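**Bundico 2-quart rice and milk cooker, after five months**

26 December 2025

I bought the Bundico in July to make rice pudding. It also does plain rice, porridge and steamed vegetables, and I have used it for all of those, but the pudding was the reason. I make it most weeks. On the stove it takes me close to an hour of standing there with a spoon, and if I walk off to answer the door the bottom catches and the whole pot tastes of it.

The cooker cost me more than I wanted to spend. I had been looking at a cheaper one from Firnex, which has the same size bowl and a lid that locks, but it only has one heat setting and milk needs a low one. The Bundico has a setting marked "Milk/Grain" and that is what sold it to me.

## What you get

The cooker, an inner bowl with a nonstick coating, a steam tray, a measuring cup, a flat plastic paddle and a booklet. The cord is short. Mine reaches the outlet behind the toaster and no other outlet in the kitchen, so that is where it lives now.

The bowl holds 2 quarts to the brim. You can't fill it to the brim with milk. There is a line inside at a bit over half, and the booklet says to stop there for anything with dairy in it. I went over the line once, in the first week, and had milk coming out of the steam vent and down the side. Since then I have kept to the line.

It is rated at 900 watts. I have run it at the same time as the kettle without tripping anything.

## Rice pudding

My usual recipe is short-grain rice, whole milk, a little sugar, a pinch of salt and two crushed cardamom pods. I rinse the rice, put everything in cold, stir once and press the button. The Milk/Grain program takes 50 minutes and I stir it once more halfway through. You can open the lid during the program and it carries on.

The result is good. The rice is soft all the way through and the milk thickens without a skin. It comes out looser than my stove version, so if you like it thick enough to hold a spoon up, leave the lid open for the last ten minutes or use less milk. I do the second. It also sets a lot more in the fridge overnight, and I usually have to loosen it with a splash of milk in the morning.

It did catch on the bottom a few times early on. I worked out that this happened when I put the sugar in at the start. Now I add the sugar when I stir halfway and the bottom stays clean. The booklet says to add it at the start, so ignore that page.

Other things I have tried on the same setting:

- **Tapioca pearls.** Fine if they are soaked first. Unsoaked, they stuck together in one lump.
- **Broken wheat with milk and raisins.** Very good, probably better than the rice. Needs ten minutes extra.
- **Vermicelli.** Don't bother. It goes to mush long before the program ends, and a saucepan does it in less time than the cooker needs to heat up.
- **Oatmeal.** Works with rolled or steel-cut. I make the steel-cut kind now because I can leave it.
- **Coconut milk instead of dairy.** Splits a little around the edge but tastes right once stirred.

## Plain rice

Plain white rice is good, nothing special. Brown rice came out a bit wet with the amount of water in the booklet, so I cut the water by a quarter cup. The smallest amount it will cook evenly is one cup of dry rice. Below that, the rice on the outside dries out.

The keep-warm setting comes on by itself when the program ends. For plain rice that is useful. For pudding I turn it off, as another half hour on warm makes it stodgy.

## Cleaning

The bowl washes by hand in a minute. The booklet allows the dishwasher, but I had an Istus pan lose its coating that way and I don't risk it anymore. The lid is the annoying part. The inner plate doesn't come off, so you have to wipe around the rubber ring with a cloth, and dried milk gets in behind it. If I leave it until the next day I need an old toothbrush. A lid plate that clipped out would fix this, and the bigger Bundico model apparently has one. 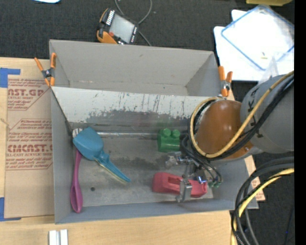
The steam vent cap does come off, and it needs to be rinsed every time you cook with milk. Put it somewhere you will see it when it is drying. I have already fished mine out of the garbage once.

After five months the coating in the bowl has one light mark near the rim, which I made with a metal spoon. The paddle that comes with it is too flat to scrape the corners, so I use a silicone one.

## Things I don't like

The beep at the end is loud and can't be turned off. It goes six times. If you want oatmeal ready before the rest of the house is up, this matters.

There is no delay timer. I knew that when I bought it, and I wouldn't leave milk sitting out overnight anyway, but for plain rice it would be nice to have.

The measuring cup is smaller than a standard US cup. The booklet mentions this in one line near the back. Either use their cup for everything or use your own for everything -- mixing the two gave me some strange porridge.

## Would I buy it again

Yes, for the Milk/Grain setting. If you only cook plain rice, the Firnex will probably do and you would keep the difference. I also looked at the Ruawai, which had 2,505 reviews on the page when I checked, 462 of them with one star, and a lot of those were about the lid hinge snapping. The hinge on the Bundico is metal and still feels tight.

I would give it four out of five. The missing star is for the lid. I'm trying a pumpkin and rice version this weekend with what is left of the can in the fridge, and if it doesn't boil over I will add the amounts to this page.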